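Hitura Two-Arm Tabletop Workcell
Equipment > Tabletop systems > Two-arm cells

Page updated 23 Jul 2023 by Ilaria Amato, equipment planning

Two arms, one table, and a surprising amount you can get done with them! The Hitura workcell is our pick for teams who want to try pick-and-place, packing or tray loading with everyday goods before they commit to a full line. It fits in an ordinary room, it runs from ordinary outlets, and most of the budget goes where you want it to go, into the arms and the grippers.

This page is for people working out what to order and when. If you already have a quote number, skip down to Lead times.

What comes in the base package
Two arms with mounting hardware for the rear of the table
Two two-finger grippers with mounting plates
Dark matte tabletop and steel underframe
Controller and cable set for each arm
Emergency stop, wired
Setup guide and spare finger pads

What to budget for separately
Overhead or side camera (most buyers want one, and many already own one)
Workstation computer
Backdrop panel
Trays, bins and test goods
Extra set of gripper fingers

Please don't leave test goods as an afterthought. They're cheap next to everything else on the list, and they decide how much you learn in your first month. Buy real groceries, real bottles, real boxes with real printing on them - a shelf of plain blocks will make everything look easy. We set aside 100 dollars for a starter basket and 38 dollars a month to replace whatever gets dented or goes stale, and that has covered us nicely.

Choosing a table
The Clelgate table is the standard one, and it's a lovely solid thing. The mounting positions are along the back, which leaves the front open for loading and lets both arms reach the middle. If you want to use your own table, send us a drawing first. A top that flexes when an arm stops quickly will cost you hours of fiddling, and we'd much sooner talk you out of it by email than on site.

Leave space behind the table too. The cables leave the bases toward the rear, and people forget this every time they push the table up against a wall!

Choosing grippers
The two-finger gripper handles a very good spread of shapes: bottle necks, small boxes, fruit, pouches with a bit of body to them. For wide or heavy cartons, look at the Tisow wide-jaw option, which bolts to the same plate. You can mix them, one of each, and several of our customers do. Soft goods that slump are still hard work for either type, so if that's your main product, ask for a trial before ordering. 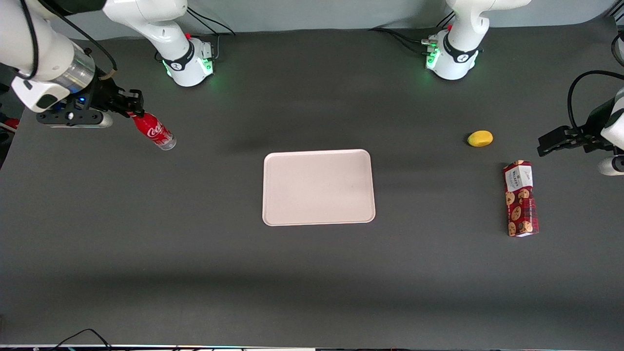

Tray work on the two-arm cell: a Coca-Cola bottle held by the neck, with the second gripper open near a small yellow item.

Lead times and planning
Allow 2 weeks between placing the order and booking a setup day. Tables ship first, so you can get yours leveled and the power sorted while the arms are on their way. Setup takes a day if the table is ready. We recommend a further week with no deadlines attached, just for getting to know the thing. It's the best week of the whole project.

A deposit of 1,000 dollars holds a place in the July build and comes off the final invoice. Orders that miss it move to the next build at the same price.

Installation and training are handled by the Mohammed depot, which also keeps the spare finger pads, cables and mounting plates. Returns on unopened grippers are fine.

For a quote, send the size of your room, a list of the items you want to handle and the heaviest of them by weight. Photos of your products are very welcome - we love seeing what people plan to pick up!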